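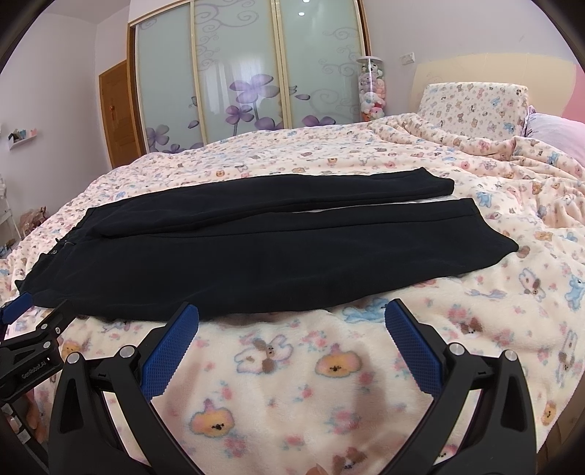
# How Does a Book Get Its Back?

Take a thick book from the shelf and look at the part that faces you. It is called the spine, the same word we use for the bones in your back. The spine holds all the pages together, and making a good one is a very old job.

My name is Darcy Charbonneau and I repair books in Pamport. Children often visit my workshop, and they ask me very good questions, so I have written some answers.

## Pages come in bundles

You may think that a book is made from many single sheets. In many sewn books it is different. A big sheet of paper is printed on both sides and then folded, and folded again. The folded sheet is a small bundle, and we call it a *signature*. It has nothing to do with writing your name!

You can try it. Fold one sheet of paper in half, then in half again the other way. Cut open the folds at the top. Now you have a little bundle with eight pages.

## Needle and thread

The bundles are put in the right order, one on top of another. Then the binder sews through the fold of each bundle and joins it to the bundle before. A book I repaired last July had 20 bundles, and I needed two evenings to sew it. 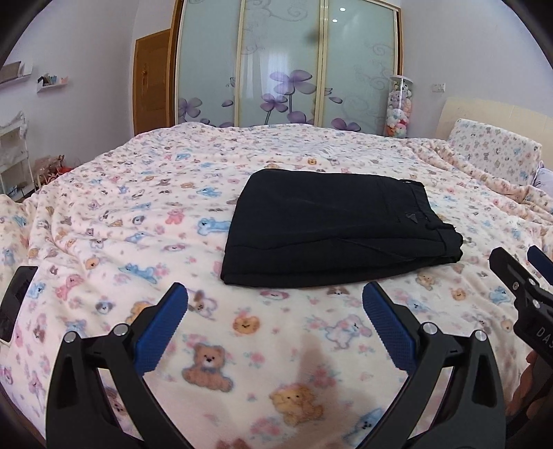

After the sewing comes the glue. We brush a thin layer on the spine and wait until it is dry. Then we glue a strip of cloth over it, which makes the spine strong but lets it bend.

## The hard cover

The cover of a hardback is made apart from the pages. It has two pieces of stiff board and one narrow piece for the spine, all covered with cloth or paper. Binders call this the *case*. The pages are glued into the case with strong sheets at the front and at the back, named *endpapers*.

## Why do some books fall apart?

Many paperbacks are not sewn. Their pages are only glued at the edge. When the glue becomes old it can crack, and then a page comes out in your hand. A sewn book can live more than 100 years if people are kind to it.

## How to be kind to a book

- Do not pull it from the shelf by the top of the spine. Push back its neighbors and hold it in the middle.
- Keep it away from strong sun.
- Use a flat bookmark, never a pencil.
- If a page is torn, please do not use sticky tape. Ask an adult to show it to a book repairer.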